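Chapter 4
Doors, Frames, and the Space Between Them

Last updated: November

We use cookies to remember your place in the text. By continuing to read you agree to our cookie notice.

Most people who come to this trade are drawn in by locks, and I was no different. Locks are lovely things to take apart. You can sit at a kitchen table with one for a whole evening and feel that you understand it a little better by bedtime. Doors are harder to love, I will admit, because they are heavy and plain and you can't take one home in your coat pocket. But after the three chapters you have just finished, with all their pins and springs and cylinders, I would like you to put the lock down for a while and look at the door it is supposed to hold shut.

My first long job was a row of rented houses in Osham, where the landlord had been told that every front door needed a new lock. There were 35 of them, all fitted by the same builder, and all of them stuck, rattled, or had to be lifted by the handle before the key would turn. We changed 2 locks in the end. The rest of the work was hinges, strike plates, and long screws — plain, cheap things that anyone can carry in a small box. The tenants were very kind about it and fed us far too much cake.

I tell that story early because it holds most of what this chapter is going to cover. A door is hung from one side and asked to meet a frame on the other side, and it has to do so thousands of times a year, in damp weather and dry. Wood swells and shrinks. Hinge screws work loose. A house settles, and the frame settles with it, and a bolt that once slid neatly into its hole begins to scrape along the bottom edge of the plate. The person with the key feels all of that in the fingers and says, quite reasonably, that the lock has gone bad.
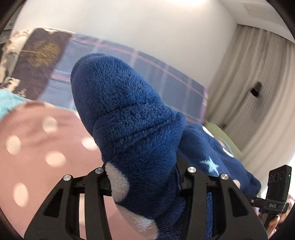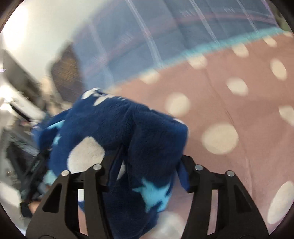

Gaps are where I like to begin with a new student. Close the door gently and look at the line between door and frame, all the way up the latch side and across the top. An even line is a good sign, and a line that is wide at the top and pinched at the bottom tells you the door has dropped or the frame has moved. Do the looking with the door fully closed and nothing caught in it, because a fold of something soft and thick, like the blue plush fabric above, will push a door over far enough to spoil your reading. I once spent a good part of a morning on a door in Landen before I noticed a coat sleeve on the hinge side, and I have checked the hinge side first ever since.

After gaps we will go on to hinges, and then to the strike plate, the metal piece on the frame that receives the bolt. Many strike plates are held by short screws that reach only the trim. A well-fitted one is held by screws long enough to bite into the framing behind it, and that single change does a great deal for a door that may someday be kicked. Section 4.3 goes through it slowly, with the Hallix plate used as the worked case, and Section 4.4 does the same for the Henare hinge, which has a removable pin and so needs a little more thought on doors that open outward.

You will want a few things beside you as you read: a screwdriver that fits your hand, a pencil, a tape measure, and a door that you have permission to fuss over. Your own front door is fine, provided the rest of the household knows what you are up to. Please don't take the hinges off it yet! Wait until you reach the part about propping and wedging, and have a friend nearby to take the weight.

The exercises at the back of the chapter begin on page 493, and there are 19 of them. Try the first few before you read Section 4.1, even if you feel you are guessing, and keep your answers in pencil so that you can go back and change them.

Sign up for our newsletter to hear when new chapters are posted.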